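Vultden Asks Home Gyms to Stop Buying So Much

RELTSKA, September -- Vultden, the small equipment reseller and home-exercise advice service, today released a short buying and storage guide for adjustable dumbbells, along with a plain warning to its own customers: most of them own more weights than they use, and a good many have never tightened a collar properly.

The guide, titled "One Bar, One Tray," is free and runs to 14 pages. It sells nothing. Vultden says it was written after a review of 171 returned sets, most of which came back with the word "unused" on the return slip.

"People tell us they need a rack, a bench, a mat and a mirror before they can start," said Abhishek Ahuja, who wrote the guide and handles returns for Vultden. "I have read a lot of those slips. I don't believe them anymore. If you won't pick up a small dumbbell on a table, I doubt you'll pick up a big one in a garage you spent a month painting."

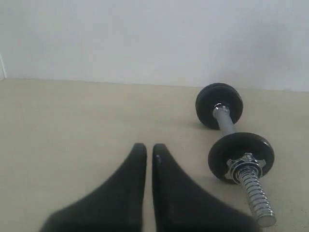
A small adjustable dumbbell with black plates and a chrome handle.

The guide takes issue with several claims common in advertisements for home equipment. It doubts that a beginner needs a full row of fixed weights. It doubts that quick-change dials are worth paying extra for when the owner changes plates twice a month. It is also unconvinced by the phrase "gym quality," which Ahuja says he has seen on sets of every price and has yet to see defined.

"Ask the seller what it means," he said. "I did, with 6 of them. I got 6 answers, and one of those was a coupon."

What Vultden does recommend is modest. A beginner should look at a plain threaded bar with spin-lock collars and a few small plates, and should leave the rest in the store for now. The bar takes longer to load than a dial set. Vultden says that is a fair complaint and that buyers who expect to change weight in the middle of every exercise may want something else.
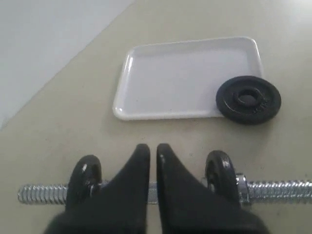
Collars get a chapter of their own, and it is the least polite part of the guide. Readers are told to load the bar on a level surface, push each plate in before threading the collar, and turn by hand until the plate no longer shifts. They are told to check again between sets. They are told not to trust a rubber washer to do the job for them, whatever the packaging promises.

Ahuja is doubtful that written instructions alone will change much. An earlier leaflet on the same subject went out with every order from the Drultura warehouse, and returns staff kept finding it still folded in the box.

"We printed it bigger the second time," he said. "It came back folded bigger."

The storage chapter is shorter. Vultden's advice is to keep the dumbbell assembled, on a table or low shelf, with a shallow tray close by for spare collars and small plates. The tray should have a rim so that round parts stay put. Any tray will do, and the guide goes out of its way to discourage readers from shopping for a special one.

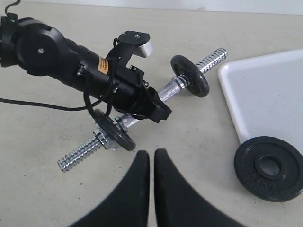 Vultden does not claim that keeping weights in sight will make anyone exercise more. The company asked customers in its Tiwari pilot group to leave a dumbbell on a table they passed every day, then asked them how it went. Replies were mostly cheerful. Ahuja puts little weight on that.

"They knew who was asking," he said. "I'd like to believe it, and that is a good reason to be careful with it. What I can say is that a dumbbell on a table is easier to get to than one behind the vacuum cleaner."

The guide also covers cleaning, which it suggests most owners overdo. A dry cloth on the handle after use and a soft brush on the threads now and then is the whole routine. Sprays, polishes and branded wipes are listed under a heading that reads "Probably Not." Owners who use a tabletop are advised to put down a thin mat if they care about the finish, and to set the weight down instead of dropping it.

Anyone with an injury or a health condition is told to speak to a doctor or physical therapist first. The guide gives no training plans and makes no promises about strength, weight loss or sleep. Two outside readers asked for a sample workout to be added, and Vultden declined.
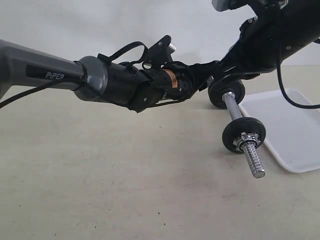 Availability

"One Bar, One Tray" can be picked up at the Vultden counter in Reltska starting Wednesday, and is packed with all adjustable sets shipped from Drultura from the same day. Customers who already own a set may ask for a copy at no charge. Vultden will take comments on the guide through the returns desk and plans a revised edition if enough readers find mistakes.

About Vultden

Vultden resells new and returned home exercise equipment and publishes advice on buying, storing and caring for it. Press inquiries should be sent to Abhishek Ahuja at the Reltska office.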